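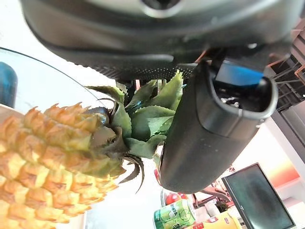
Start with the pineapple

Print | E-mail this page

December 2019
From our Ovbridge correspondent

Themis Bakalis lays tables. Weddings, hotel breakfasts, the odd shop window, and once a month a class in Risville for anyone who wants to learn how to put fruit out without it looking like a greengrocer's in a hurry. Her words. I got forty minutes with her between two jobs, most of it standing up.

Why a pineapple first? "Because it's the awkward one. Put down your grapes, your oranges, whatever, and then you've got this great thing with a head of leaves and no room for it. So it goes first. Everything else gets out of its way."

She talks fast. She's been doing this long enough to have stopped liking fruit salad, she says, though she'll eat a pear.

The pineapple can stand up or lie down. Bakalis used to be firmly for standing. "Everybody stands them. It's like a hat on a shelf. And on a big table in a big room, fine, you want the height." For a small round table at home she lays it over at a slant, with the leaves going out past the edge of the plate. The leaves are the good bit, she says, so why hide them behind a bowl.

What about the spikes? "Two hands. Always. One up by the leaves, not on them, one round the body. People grab the leaves like a handle and then they say ow and drop it on my glass."

The glass matters to her. Round glass tables are what most of her class have at home, or what they bring up, and they are, she says, a menace and a pleasure. You see everything. Fingerprints, crumbs, your own feet. She wipes with a dry cloth, twice, and then a third time after the fruit is down. She used a polish called Skitunent for years and has gone off it. Smeary in sunlight. 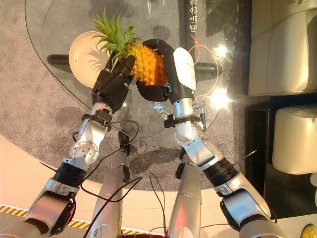

And never drag. That one she said three times, so I'm putting it in. Lift the thing clear, hold it there, look at where it's going, put it down once. "If you drag a plate over glass you'll hear it. I hear it in my sleep."

On plates she is stubborn. Plain, pale, round, a bit too big for what's going on it. Cream is better than white, white goes blue by a window. No patterns, there's enough pattern on a pineapple. I said my mum had one with parrots on and got a look.

The money side came up only because I asked. A full hotel table last August took 241 pieces of fruit and most of a morning. The fruit came from Cortés, who she's bought from since she started, and they were short on the day and sent 185, with the rest turning up in somebody's car. "I laid it with gaps. Then I filled the gaps. Better table than the one I'd drawn, but don't tell Cortés."

For home she says get far less than you think. One yellow thing, one plate, and something orange. She's keen on orange. It doesn't have to be anything special and it doesn't have to be smooth either. Rough is good next to all that glass, gives the eye something to hold on to.
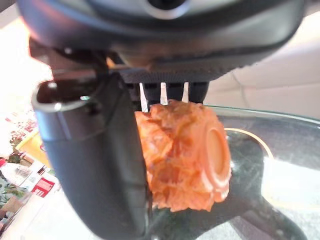
Small pieces get placed one at a time, from above, and let go of gently. No tipping out of the bag. If one rolls, leave it where it stopped and see if you like it, she says, quite often you will. I tried this at home afterwards with satsumas and one went under the fridge. Still there.

Light next. Bakalis wants it from the side and from a window if there is one. Bright is fine, she doesn't mind it harsh in the day, she just moves the plate untill the leaves throw something interesting. Lamps she leaves for dinner.

Does it get eaten? "It had better be. I put a knife in the kitchen, not on the table, it looks like a threat." At the hotel they cut the lot up the next day for the staff.

Her classes run to 2 hours, bring your own plate. There is a waiting list in Risville but the Ovbridge ones have space, or did when we spoke, she had to check and then her phone went and it was the next job asking where she was. Last thing I got from her, coat half on, was about the label. Take the lable off the pineapple. And check under the plate for the other one, there's usually another one stuck there.

Print | E-mail this page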